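Flurnum Wyss Two-Arm Table Cell

Product overview / Chore notes / Ordering

The Wyss is a bench-scale cell with two arms on a wooden table, enclosed at the back and on both sides. It is sold to shops and labs that want to find out which small chores a machine can take over and which ones still need a person. These notes cover one chore in detail: clearing and sorting shoes on a table that also holds dishes and debris.

Shoes are a fair test for a household machine. They are light, but they bend. They come in pairs, and pairs have to be matched by color and turned to face the same way. The laces are the hard part. A rigid block can be picked up from almost any side, while a canvas sneaker has a stiff toe, a soft middle and several loose strands that can catch on a finger.

Grasp approach

The default shoe routine brings the two fingers down on either side of the toe. A toe cap holds its form under load, so a given closing force produces much the same grip each time. The midsection does not, and a grip there can fold the upper or pin a lace against the sole.

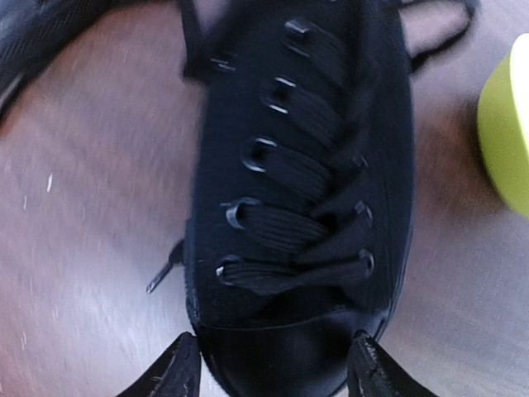
Gripper fingers on either side of a rubber toe cap, wrist camera view.

Each arm carries its own wrist camera. Close to the shoe, the wrist view is used to correct the final approach. Fast wrist moves blur the picture, and black laces on a black upper give the software little to work with. We recommend the slow approach setting for dark footwear. Cycle time goes up, and dropped picks go down.

Work area and clutter

Both arms mount at the front corners and reach in toward the middle. The shared zone is the center of the table, where either gripper can take an item. Objects close to the base of an arm are harder to reach, as the elbow has to fold back over them. Plan the layout so that the finished pile, and not the incoming one, goes in the corners.
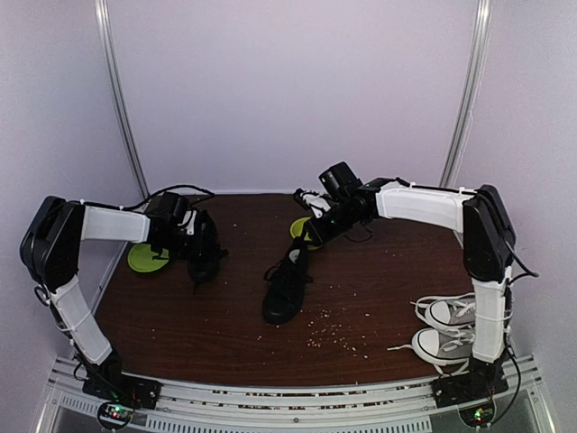 A mixed table is also where sorting order starts to matter. The planner takes free-standing items first and leaves anything that overlaps another object until a side is clear. If a shoe rests on a dish, the shoe has to be lifted straight up before it is moved sideways. Dragging is quicker and is turned off in the factory settings.

Debris such as crumbs is ignored by the shoe routine. The standard fingers are not made for it. Wiping requires the pad attachment and is run as a separate job after the larger items have been put away.

What it can do now

Pick up a single low-top shoe from an open position: ready for daily use.
Place a shoe in a marked spot with the toe facing a set direction: ready for daily use.
Match two shoes of the same color and set them side by side: works with supervision.
Move a bowl or plate out of the way before a pick: works with supervision.
Tuck in loose laces: under development.
Tie laces: not supported.

Test record

The figures we quote come from our bench in Cultenwood. In August the shoe routine was run 2379 times with mixed footwear and dishes. Over 20 of the stops in that series were traced to a lace caught between the fingers. The remaining stops were mostly missed detections on dark shoes. Operators were allowed to restart a run but not to touch the items.

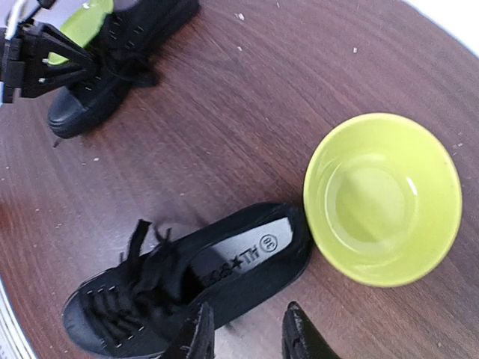
One Wana user wrote back after reading the record that a stop should count as a failure even if the restart goes well, given that at home there would be no operator standing by. The same user asked for time per shoe compared with a person doing the job by hand. A person is faster by a wide margin. We do not expect this to change with the current arms, and we do not offer the cell as a way to save time on small batches. Its use is in repeated work, and in measuring progress on tasks of this kind.

Setup before a run

1. Wipe the tabletop and check that the arm cables move freely through the full reach of both elbows.

2. Set the number of items, up to 28 per job. Larger jobs have to be split.

3. Place the shoes with space between them for the first runs. Add overlap only after the open layout runs without a stop. 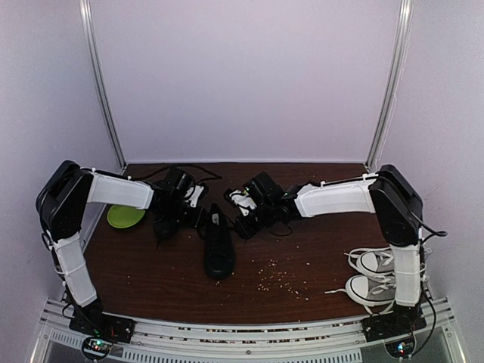

4. Check the status lights at both bases, then start the job at low speed.

5. Keep hands outside the enclosure until both arms have parked.

Ordering

The Wyss ships with 2 arms, the table, the enclosure and one set of standard fingers. The pad attachment is ordered separately. Replacement fingers are sold in pairs. Contact Flurnum for lead times and for a copy of the full test record.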